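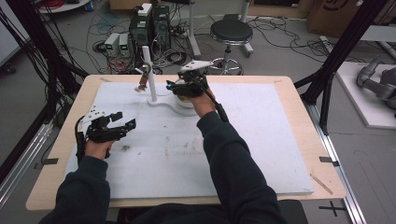

Bondside is recruiting adults for a study of hand and forearm discomfort in people who do seated bench work. Participants will be asked to complete a questionnaire, attend two measurement sessions and keep a short daily record of symptoms between them. The study concerns tasks done at table height with both forearms reaching forward and an object gripped in each hand, the right hand often held higher and farther out than the left. Work of this type is common in assembly, repair, laboratory preparation and garment finishing, and existing guidance on rest breaks for it is thin.

Who can take part

You must be aged 18 or over and have done bench work for at least 3 days a week during the past year. Left-handed and right-handed applicants are equally welcome. You cannot take part if you have had surgery on the hand, wrist or elbow, or if you are currently being treated for a fracture.

We need 172 participants. Recruitment closes when all places are filled or at the end of June, whichever is sooner.

What is involved

Each session takes 2 hours and is held at the Humphreys building, ground floor. Grip strength, wrist range of movement and forearm circumference will be measured on both sides. Please wear a top with sleeves that can be rolled above the elbow, and remove rings and watches before arrival. Do not take painkillers on the morning of a session unless they are prescribed.

Payment

Participants receive a fixed payment after the second session. Travel by bus or standard-class rail is refunded on production of tickets. Parking is not refunded.

Data

Records are stored under a participant number. You may withdraw at any time before analysis begins and your records will be deleted on request.

How to apply

Write to Nantana Saithong, study coordinator, giving your age, occupation and usual working hours. Questions about eligibility should be addressed to Pankaj Solanki.

Notice issued 22 April 2019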